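Shutting Out the Light: Roller Blinds in a White Room

A white room with a large window is pleasant in the morning and hard work by two in the afternoon. Glare reaches the desk, the fan runs at full speed, and the blinds come down. How well they perform depends on four or five measurements that most buyers take once, in a hurry.

Fabric first. Roller blind cloth is sold as sheer, light-filtering, dimout or blackout. White cloth sends a good share of the light back toward the glass, which helps with heat, but a light-filtering white will still glow when the sun is directly on it. Blackout cloth has a coated back and hangs stiffer. Zonberg and Prarkus both offer the two weights in matching whites, so a bedroom and a study can look alike from the street.

Width is where most of the trouble starts. An inside-mounted blind needs clearance at each end for its brackets, and the cloth is narrower than the tube assembly. The result is a strip of daylight down the side even with the blind fully lowered.
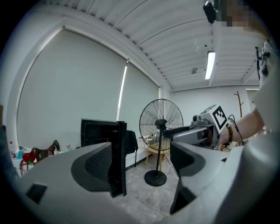
Closing the side gap

Three remedies are in common use. Side channels, fixed to the reveal, hide the edge of the cloth and are the most effective. An outside mount lets the cloth overlap the opening, at the cost of a visible tube. Reversing the roll brings the cloth nearer the glass and narrows the angle at which light escapes.

Where a window is divided into sections, two blinds are usually better than one. A single tube 147 inches long needs a heavy gauge to resist sag, and the cloth tends to track to one side. Splitting it at the mullion keeps each tube short. The Arruda bracket carries two tubes on one plate.

Ceilings

Ribbed white ceiling panels complicate a top fix. Screws should go through to the joist or a batten, never into the slat alone. Pristance makes a spacer that bridges the grooves and keeps the bracket level. Check the level again after the first week of use, and retighten before the cloth starts to wander.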